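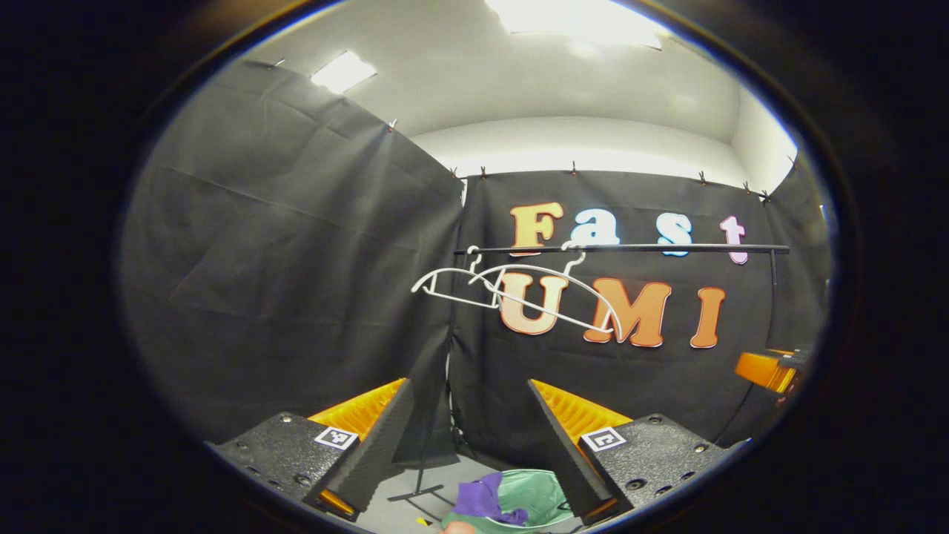 My backdrop corner, black cloth and letters up, two hangers on the rod

Last updated: 31 January 2026
Forum > Clothes & Closets > Racks and hangers

nollness117: Ok so I finally hung the black fabric! Small black clips all along the top edge, letters on the cloth, rack in front. My question is the hangers. Wire or plastic for knits? I've got both and I keep switching.

Godoy: Plastic. Wire leaves those little shoulder bumps in anything knit.

hanis_2: Disagree, wire is fine if you're only hanging it for a minute. I'd worry more about the creases in that side curtain - steam it.

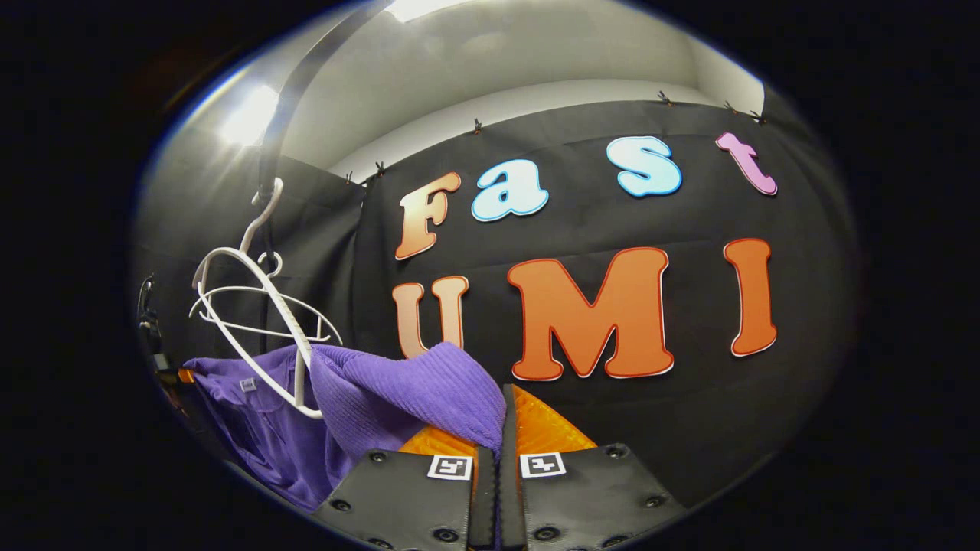
nollness117: I did steam it, twice lol. The purple knit is the one I care about, and it's heavy, so I'm leaning plastic. Are six clips enough across the back or should I add more?

Chiyo Katayama: Add a couple. Mine sagged in the middle by January. And fold the knit, don't hang it at all!

hanis_2: Folding just gives you a line across the front instead.

Godoy: Not if you roll it.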